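Packing for a Wine Country Trip Without Losing Your Mind (or Your Bottles)

Filed under: Home tips, Travel prep

We go to the Cevton valley every January, when the vineyards are bare and the villas drop their prices, and I have now packed for it enough times to have opinions. Most of these are kitchen-table tips, things I do at home in the week before we leave. A few I stole from my friend Pei-shan Lam, who once brought home a whole wheel of cheese in a carry-on and had a perfectly nice flight.

Start with the suitcase itself. Mine lives in the closet and smells like a closet. Two days before packing I open it flat, sprinkle baking soda in the bottom, leave it overnight and vacuum it out with the brush attachment. If there's an old wine stain in the lining (ahem), dab it with a little dish soap and hydrogen peroxide, but try a hidden corner first. It took the color right out of a navy lining I was fond of.

Wheels! Flip the case over and look at them. There will be hair. There is always hair. I cut it out with a seam ripper, wipe the wheels down and put one drop of silicone spray on each axle. The lane from the bus stop in Futcombe up to our guesthouse is all cobbles, and a sticky wheel on cobbles at ten at night will test a marriage.

Now, the bottles. I've tried the padded sleeves they sell at the airport and they're fine, but pricey. What I do is save the cardboard dividers out of a wine carton, fold them flat against the bottom of the suitcase on the way out and pop them open again on the way home. Each bottle goes in a zip bag, then a thick sock, then a divider slot, and then sweaters get stuffed in all around until nothing clinks when you shake it. Keep the bottles in the middle, away from the wheels and the corners. I've carried sparkling this way too, and I just use two socks for that.

Weigh the bag at home. A bathroom scale won't read properly with a suitcase lying on it, so step on holding the bag, then step on without it, and subtract. A full bottle of still wine comes to nearly three pounds, so do that math before you fall in love with a mixed case at the Yip cellar door. (I did not. I paid for it at check-in.)

I do all my planning at the desk the night before, lists and printouts everywhere, tea going cold. 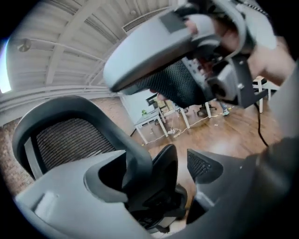
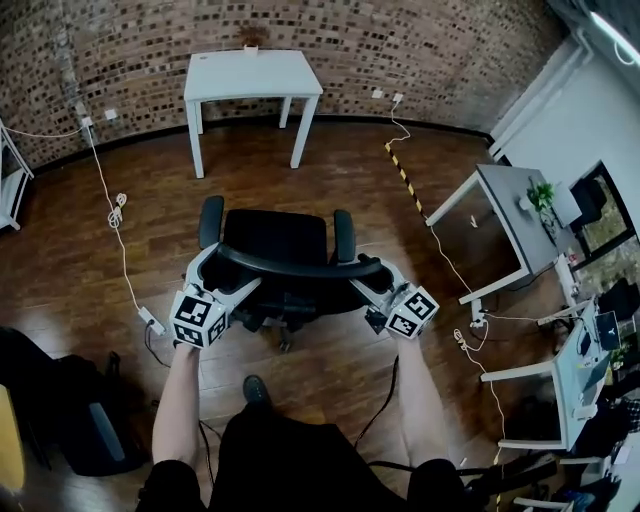
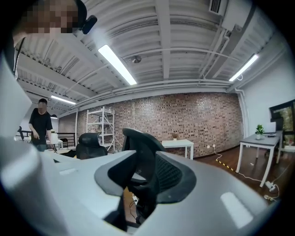
Can I put wine in my carry-on if I bought it at the vineyard?
Plan on checking it. A regular bottle is well over the liquid limit for carry-on, and buying it at the cellar door doesn't change that. Airport shop bottles in a sealed bag are a separate matter, so check the rules for every airport you connect through.

OK, clothes. Vineyard rows are mud in winter, and I mean the kind that climbs. I wear old ankle boots and rub them with a wax bar the weekend before, then go over them with a hair dryer on low until the wax sinks in. Two coats if you have the patience. When we get back to the room I stuff them with newspaper and keep them well away from the radiator, and I leave the mud alone until it's dry. Then it knocks off with an old nail brush.

Bring a shower cap for each pair of shoes. They go over the soles in the suitcase and weigh nothing.

Old villas are cold villas, by the way. The frescoed one on the Udia road charges 30 for the tour and it's worth it, but wear wool socks, because those stone floors come right up through you. My husband thought I was fussing and then spent the second half of the tour standing on a rug.

For picnics I pack a little roll made from a dish towel: one paring knife (checked bag only!), a corkscrew, two forks and a cloth napkin each. Fold the bottom third of the towel up, stitch a few straight lines for pockets, and sew a ribbon to one side. Took me an evening. The towel doubles as a tablecloth on a bench, and it goes in the wash when we get home.

And speaking of home, let your bottles rest after the trip. I stand mine up in the coolest cupboard for a week or so before opening anything. Put a strip of masking tape on each one with where you bought it and who you were with. I skipped that one year and we still have a mystery red with no label to speak of, which my husband keeps suggesting we open on a pizza night. We probably will.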